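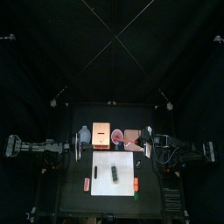 Both arms out over the table, the lighter one on the left and the Aser on the right with something in its grip.

The Left One

We named the right arm Aser because that was the word on the crate it came in, and we never named the left arm at all, which I think hurt its feelings.

I know, I know. But you weren't in that workshop at one in the morning with me and Beathag Guthrie and a space heater that smelled like toast. You start to take things personally on behalf of the equipment.

We'd been at it since October. The workshop in Flonthorpe rents by the bay, and ours was the one at the end that everybody passed over because it had no window. Beathag loved that. She hung black cloth all the way around (she'd bought it for a play that never opened) and when you stood inside it you could have been anywhere, at any hour. I ate a lot of dinners in there. I missed a whole winter, pretty much.

The idea was simple, and it was Gualtiero Vitale's, and then Gualtiero took the job at Arrieta and moved away and left us the idea. Two arms, one table, a bunch of ordinary stuff. One arm picks a thing up, the other arm finishes the job. No hurry, no prizes. He just wanted to see two machines be polite to each other.

"Like doing dishes with somebody," he said, the night he packed. "One washes, one dries."

He left the controller, a Plistora board he'd paid 581 dollars for and never let us forget it, and he left his log. The log was a spiral notebook. Every try had a line. He'd stopped at 704.

So we started at 705, and I won't walk you through the rest, but picture two grown women holding their breath over a plastic cup for seven months. Aser was good. Aser was annoyingly good! You could ask Aser for the cup or the tray and over it went, smooth as anything. The left one went out every time, got right up next to the bottle, and stopped. It wouldn't close. It would hang there with its fingers up and down like it was about to knock on a door.

Beathag changed the motor. I redid the wiring, twice, and the second time I did it right. We swapped out the cable, we swapped it back. We turned down the speed until you could go make tea during a reach (I did, and came back, and it still hadn't gotten there).

"It's in the code," Beathag said.

"It's in the wrist," I said.

We had that fight so often that we got short about it. She'd say "code" and I'd say "wrist" and we'd both go back to our stools.

On 5th May I went in by myself. Beathag was at her sister's and the rest of the building was dark, Sunday dark, with just the hum from the soda machine down the hall. I wasn't even planning to run anything. I was going to tidy up. But I'd set everything out again before I knew it, the wooden box and the cup and the tray, the green block in its usual place, and then I pulled up the view from the little gripper camera, because I'd gotten fond of looking at the table that way. Everything is so big from down there. The cup looks like something you could climb into.
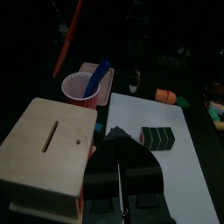

Gripper camera: the box with its slot, the cup behind it, and the green block over on the white.

I sat and looked at that for a long time. And then I opened Gualtiero's notebook, from the front, which I'm ashamed to say I had never done. I'd only ever needed the last page.

The first 99 lines were all the left arm. No Aser, no crate yet, just him and the one arm, alone. And next to every line, in tiny pencil, he'd put what he'd told it to do after it reached. Wait. Wait. Wait for me. He used to hand it things! He'd set the arm to stop short and hold still until he had put the piece into its fingers, and then he'd press the key and it would close. He had done that so many times that he'd built the wait right down into the board, under everything we'd been poking at, and then I guess he forgot, or he figured we'd know.

So it was in the code. I have told Beathag this exactly once.

I could have taken it out. It was one line, once you knew where to look. I had the cursor sitting on it. Instead I ran the reach, and the left arm slid out and stopped, patient as ever, and I leaned in under the cloth and held out my pencil.

I pressed the key and it took it. Very gently, too.

I called Beathag at her sister's. It was late and she answered with "What broke," and I said nothing broke, and she said then why are you crying, and I said I wasn't, and she said she'd be there in forty minutes. I wrote it down while I waited. Line 852. Left arm, pencil, yes.

When she came in she still had her coat on. She looked at the arm and she looked at me, and then she dug around in her pocket and came up with a peppermint and held it out over the table.

"Well, go on," she said. "Press it."

Filed under: Short Stories, Workshop Tales
Shares 38 | Comments 6
Contact | Copyright, all stories belong to their authors | Back to top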